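Home Explore Threads Saved Log in

December, 7:40 a.m. – posted by the Tinport Strawberry Diary

Morning, all! Thread on growing strawberries indoors through winter, because my windowsill has gone wild and I need to tell someone.

I started with 14 bare-root Ziva plants in October. Three sulked, 11 took off.

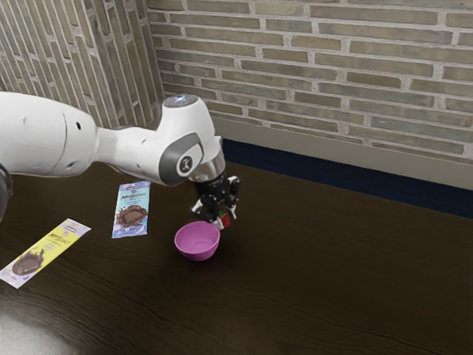

The light matters way more than the pot. I run mine 10 hours a day on a cheap timer and the leaves have stayed short and dark green.

Pollinating is the fun part – a soft paintbrush, a quick swirl in every open flower, again the next day.

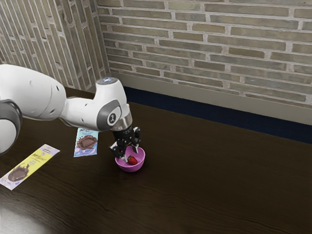 Ziva is slow to color up, so leave the fruit alone until there's no white left at the shoulders. Then pick it with a bit of stem. One red strawberry in a small pink bowl is a perfectly good harvest in winter, and I will fight for that!

Feeding: half-strength Wotalico every other week. More than that and I got all leaf. 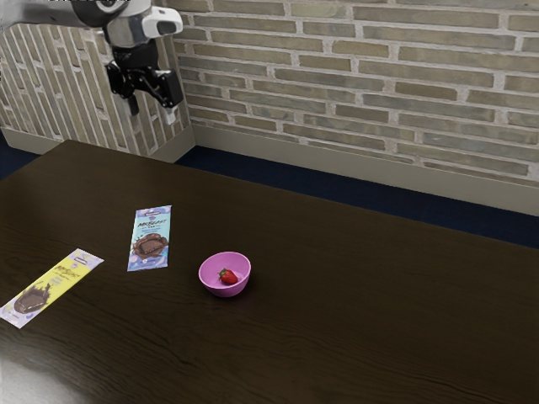 Tekin wrote back that half strength still burned the leaf tips, and that plain water between feeds fixed it. Great tip, trying it tonight!

Runners next. Snip them now, they steal from the fruit.

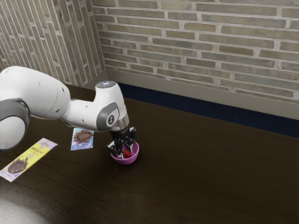 Keep one or two if you want free plants for spring – pin them into a little pot of damp mix and wait for roots. Mine are under the lamp already.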